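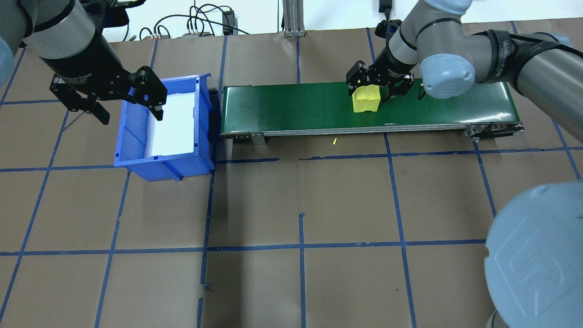 Gokora open day, September 2024

I went out to the Gokora sorting centre because the flyer in our letterbox promised I would "see where your recycling really goes." I've been rinsing yogurt tubs for years on faith, and I wanted to see what the faith was worth.

Parking was a paddock. From there a shuttle bus ran to the front office, where we were handed a hi-vis vest, a pair of earplugs and a tote bag with the Troseck logo on it. Troseck holds the council contract until June, which may explain the timing of the open day and the quality of the sausages.

The tour took 46 minutes by my watch, nine of them in front of a video. In it, a child drops a bottle in a bin, the bottle becomes a park bench, and the child sits on the bench. I asked our guide how many park benches the centre's plastic had become last year. She said that was a question for the downstream partners. I asked who they were. She said there were 12 of them and the list was commercial.

We were then walked along a raised gangway above the tipping floor, and I'll give them this much: it is an impressive heap. The smell is sour milk and wet cardboard, and it stays in your jumper. A sign on the railing said 2939 tonnes had been "diverted" in the past year. Diverted from landfill is the claim. Nothing on the sign said what portion went to landfill afterwards, once the buyers had picked it over. I asked about contamination as well and was told it was "trending well."

The part I'd hoped for was soft plastics. Our council stopped collecting them and still prints a small picture of a bread bag on the calendar. The guide said a trial with a firm called Fistetti was under way and that results were encouraging. When I asked to see it, it was in another building, and the other building was not on the tour.

Glass was better. The man on that section plainly liked his job and answered what he was asked. Broken glass goes to road base, he said, and clear bottles in good nick fetch a decent price. Drinking glasses and oven dishes should stay out of the bin altogether. I didn't know that about the oven dishes and have since told everyone in my house.

Back at the marquee there was a pledge wall. A screen said 1655 households had pledged to "sort smarter." You pledged by giving an email address, so I didn't.

Would I go again? Perhaps, if they run the Seixas Road site next time, where the bales are stored before they leave. The bus is free and the coffee isn't. Wear closed shoes, as they turned away a family in thongs at the gate.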